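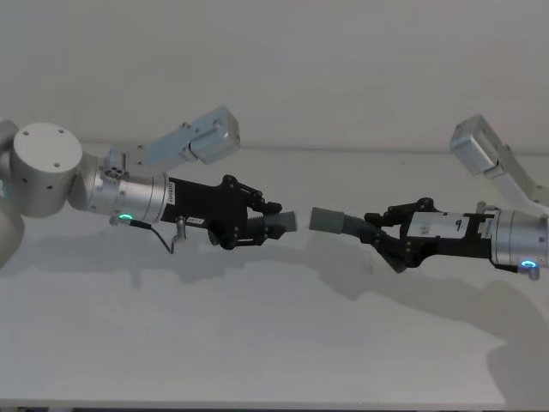 Both arms with the gray tube ends facing each other, gap still open.

Ticket: Two-arm hose joining, ends do not meet straight
Opened by: Zeyu Qiu
Bench: Cevitz shared workshop, back table
Date: 16 November 2023
Status: open

What I try to do
Each arm holds one gray hose end, and the arms should bring the two ends together on one straight line. Later we want to use the same motion for the dust hoses on the Lulton build, but for now it is only short pieces on the white table.

What goes wrong
Out of 16 tries this morning, 6 ended with the tube of the right arm pointing a little too low. The arms did not report any error. The motion finished normally in the Trovlow program, so from the log alone you would think that everything is fine.

What I checked already
1. Home position of both arms. Same numbers as in February, when Meifang Xu wrote them down.
2. Speed. I made it half. The result is the same, only slower.
3. Screws on the gripper mounts. All tight.
4. Table height, because someone moved the table last week. I put the new value in the settings and restarted.

Reply from Anqi Cai
Please check where the fingers take the hose. If they hold on the ribbed part, it can bend between the fingers, and then the smooth end points somewhere else than the arm believes. I had this on the old gripper too. Can you also try with a stiff piece between the arms? If the stiff piece stays level, the arm calibration is probably good and the problem is in the grip.

Reply from Zeyu Qiu
I did the test with the stiff piece, the one with the white middle and dark gray ends.

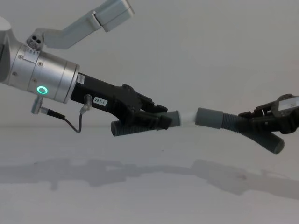

Stiff piece held by both grippers. The gripper on the left is 297-1.

I measured with the small level at both ends and the difference was under what I can read. I repeated it 2 times after a full restart -- same result. So I agree with Anqi, the calibration is not the first suspect.

I also saw in the settings that the closing force for the right gripper was 1,000 and the left one was lower. I do not know who changed it. Jiahui Han says it was like this when he installed the Shao driver. I made both equal now, but I did not run the hose test again yet. 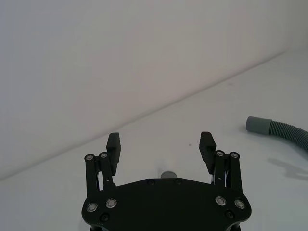 My next change is the pick position, and I want to agree on it before I edit the program. At present the pick point is measured from the table edge, so it is correct only if the hose is put down by hand in exactly the same way. With the hose lying like it does here, cuff to the left and the ribbed part curving away to the right, I would like to measure from the open end of the cuff and close the fingers on the smooth part. The grip will be shorter, so maybe we need to open the fingers less before the approach. Ruoxi Dai has a script which finds the end of a pipe from the wrist camera, and she will send it to me tonight.

Reply from Anqi Cai
Good for me. Keep the old pick point in the file under another name, please. And test with equal force first, before you move the pick point, otherwise we will not know which change helped.

Reply from Zeyu Qiu
OK, force first. I will run another 16 with the old pick point and write the result in this ticket. The settings file is saved in the shared folder -- please do not change the force values until then.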